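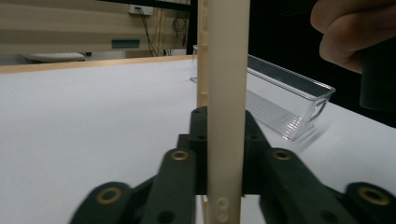
# Layout of a Sorting Table for the Gotora Rod Shelf

## 1. Background

The Gotora shelf is a small display unit that ships flat and is put together by the buyer. Its uprights are cream-colored round rods with two small holes near one end, one above the other. A thin beige strip goes behind each rod and carries the shelf pins. Rods and strips are long parts that look alike from the side, and they are handled together at the table before packing.

Our group was asked to improve the table where the parts are checked and matched. The work was done in the Dilow workshop during May as part of the second-year course in workplace design. The shelf itself was outside the scope of the project and no changes to it are proposed.

## 2. Problem

Under the old procedure, rods were laid flat in a pile and strips in a second pile. The operator took one of each, turned the rod until the holes were visible, and placed both parts in a sleeve. Three faults were reported by the packing station:

- rods packed with the holes at the wrong end of the sleeve
- strips packed back to front
- scuff marks on the rods from rolling against each other

The first fault is the most common. A rod lying on its side can have both holes facing the table, and in that position it looks the same from either end. The operator has to roll it to find them, and the rolling also contributes to the scuff marks.

## 3. Table

The table has a plain white matte top with a light wood edge strip along the back. It is 1,800 mm long. We considered a dark top, on which a cream rod would stand out better, but a dark surface made the beige strips harder to inspect for dirt. The white top was kept.

The matte finish matters for lighting. A glossy sample from Devitz was tested in the same position and produced a bright reflection along the front half of the top. The holes were difficult to see against it. On the matte surface the light is even enough that the rims of the holes can be found without a lamp.

The wood strip at the back is used as a reference line. Sleeves are squared against it before filling. It has no raised lip, so a rod can still roll off the back if the table is not level. Leveling is now the first item on the setup sheet.

## 4. Procedure

The main change is that each rod is checked upright and no longer lying down. When the rod is vertical with the holes at the bottom, its orientation is clear at once, and the strip can be brought up behind it for comparison. The textured edge of the strip is visible in the same position, so a reversed strip is noticed before the parts are sleeved.

1. Level the table and wipe the top with a dry cloth.
2. Square an open sleeve against the wood strip.
3. Stand the rod upright, holes at the lower end.
4. Bring the strip up behind the rod with its textured edge to the left.
5. Compare the lower ends. Both parts must reach the tabletop.
6. Lower the pair together into the sleeve, holes toward the open end.
7. Repeat until the set holds 4 pairs, then close the sleeve.

Step 5 replaces the length check with a steel rule. The nominal length of both parts is 465 mm, and a short part shows up as a step at the top when the pair is held side by side. The rule is still used on the first pair of every batch.

## 5. Storage at the Table

Rods are supplied in a divided bin at the left end, strips in a shallow tray at the right. The bin holds the rods vertically, which removes the contact that caused the scuffing. The tray has a felt liner. A liner in the bin was also tried, but it collected dust and was taken out.

The bin dividers were cut from card for the trial. They bend after repeated use and should be replaced with a stiffer material before the layout is used for regular work.

## 6. Open Points

- Operators who hold the rod in the left hand find step 4 awkward. A mirrored layout, with bin and tray exchanged, was drawn but not tested.
- The check depends on the holes being drilled at the correct end. A rod with misplaced holes would pass unless the hole position is also measured.
- The Mutiso sleeve is slightly tight with the strip in place. A wider sleeve has been requested, and step 6 will need to be reviewed when it arrives.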